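Apples in the lunchbox: what comes home uneaten

Group project report, Food and Community unit
Bjarke Arnardóttir and Zixuan Du

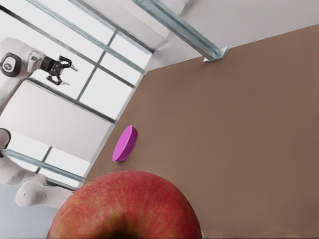
We picked this topic because Zixuan's little brother brings the same apple home most days. Same one. It goes to school Monday and by Thursday it's bruised and goes in the compost. We wanted to know if other families have this too and whether cutting the apple up first makes any difference.

Background
Didn't find much that was local. Most of what we read was about canteens and not packed lunches. Our tutor said to keep the background short and put the time into the survey, so that's what we did.

What we did
Paper survey sent home through 2 primary schools, Bondmont and Flarkley. One page, nine questions, mostly tick boxes with a space at the bottom for comments. We sent out 212 and got 167 back, a lot better than we were told to expect. Flarkley put a reminder in their newsletter, Bondmont didn't. Some came back with lunch on them.

We also did a small tasting at the Saturday market next to the Gunnlaugsson fruit stall. Kids could pick a whole apple, quarters, or thin slices with the skin left on. We meant to do a skin-off option aswell but the peeler broke in the first half hour and we gave up on it.

Results
Apples were the most common fruit packed, bananas next, then mandarins. Mandarins might be higher in winter, we only asked once.

Over half the families said a whole apple comes home uneaten at least once a week. Reasons parents ticked most:
Not enough time to eat
Too big
Goes brown or gets bruised
Loose front teeth (this was written in so many times we should of made it a box)

The time one surprised us. At Bondmont the kids sit down to eat before they're let out to play, and parents still said it's too short. A few comments were pretty cross about it. One mum wrote that her daughter takes two bites and then the bell goes.

At the market nearly everyone under eight went for slices. Older kids were more mixed and a few of the boys wanted whole ones so they could see who could finish first. Not sure that counts as data.

Browning
Parents said they don't cut apples because they go brown. We tried four ways at home – plain, lemon juice, salty water, and cut then held back together with a rubber band. Packed at 7 am, opened at lunch. Rubber band was the easiest and looked fine apart from near the core. Lemon kept the colour best but Zixuan thought it tasted like cleaning spray. Salty water was ok if you rinse it. Plain went brown, as you'd think, but tasted the same.

Problems
The survey asks parents, not kids. Parents only know what comes home, not what gets swapped or binned at school. Question 6 was worded badly and some people ticked both answers, so we left it out. The tasting was whoever walked past, and we didn't write down ages properly until the second hour.

Also we never asked what variety of apple. Three people wrote it in anyway. Size probably matters more then we allowed for, a small apple is a different job for a six year old.

If we did it again
Bin check at one school for a week, with permission. Ask the kids. Test smaller apples against cut ones. Bring 2 peelers.

Thanks to both school offices and to the Gunnlaugsson stall for the fruit. Survey form is in the appendix, raw tallies are in the blue folder.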